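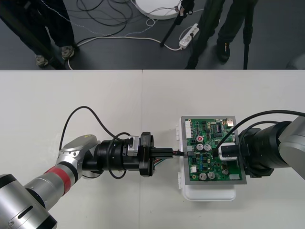

Section 3. Preparing and Connecting the Control Board

3.1 Scope

This section covers the preparation of the Skellura control board for bench connection and the attachment of its wire harness. It applies to boards supplied by Delberg for use on a level worktable. Installation of the finished unit in a cabinet is described in Section 4. Persons carrying out this work must have read the general safety instructions in Section 1.

3.2 Before You Begin

Clear the worktable of loose metal parts, tools and liquids. The following items are required:

One Skellura control board, in its protective bag
One support plate and tray
One wire harness, Kindico type, as listed on the packing slip
One grounding strap and bench mat

CAUTION: Disconnect all sources of power before touching the board. After power is removed, wait at least 2 minutes so that the capacitors can discharge. Do not short the capacitor leads with a tool to shorten this time.

CAUTION: Static electricity can damage the chips without leaving any visible mark. Wear the grounding strap at all times while the board is out of its bag.

3.3 Placing the Board

1. Set the tray on the worktable with its feet fully in contact with the surface.

2. Lower the support plate onto the tray. Check that it does not rock when pressed lightly at each corner.

3. Remove the board from its bag, holding it by the edges only. Do not lift the board by a connector or a capacitor.

4. Place the board on the support plate with the component side up and the multi-pin header to your left. Secure the board with the fasteners supplied. Tighten each one by hand first, then finish in a diagonal pattern.

NOTE: If a fastener does not turn freely, remove it and start again. A cross-threaded fastener can bend the plate and place the board under strain.

3.4 Connecting the Harness

1. Lay the harness out on the table and straighten any twists. Inspect each wire for cuts, crushed insulation or exposed metal. A damaged harness must be replaced — taping is not an acceptable repair.

2. Compare the wire colors with the wiring table in Appendix B. Colors may differ between production lots, and the table supplied with the unit takes priority over any earlier copy.

3. Bring the connector to the board and align it with its header before applying any force. Keep the free wires and ring terminals clear of the component side.

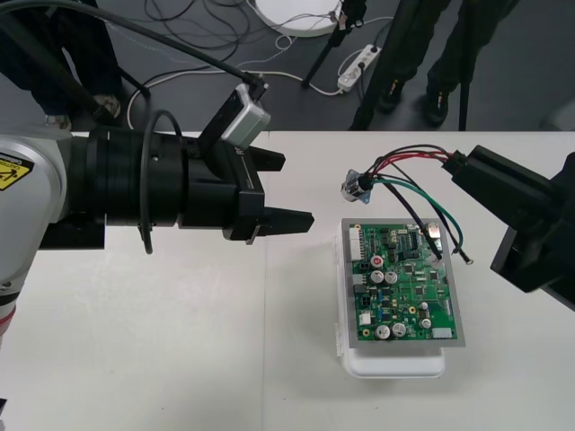 Support the harness with one hand while guiding the connector with the other, so that its weight does not pull on the pins.

4. Push the connector straight in until it is fully seated. Do not rock it from side to side. If resistance is felt, withdraw the connector and inspect the pins.

5. Pull gently on the connector body to confirm that it is held. Never pull on the wires.

3.5 Inspection Before Power Is Applied
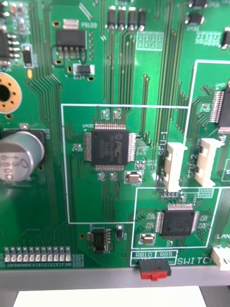 Every board must be inspected under good light before power is applied. Look for bent pins, loose parts and any debris between the leads of the chips. Use the white printed labels to find your place: the large square chip is located by the marking U400, and the two upright white connectors to its right are marked SFU-1 and SFU-2. The slide switch at the edge of the board has a red actuator. Confirm that the switch is in the position given in the wiring table before continuing.

If any fault is found, return the board to its bag and contact the Chege service desk. Record the result of the inspection in the unit log, together with the serial number of the board.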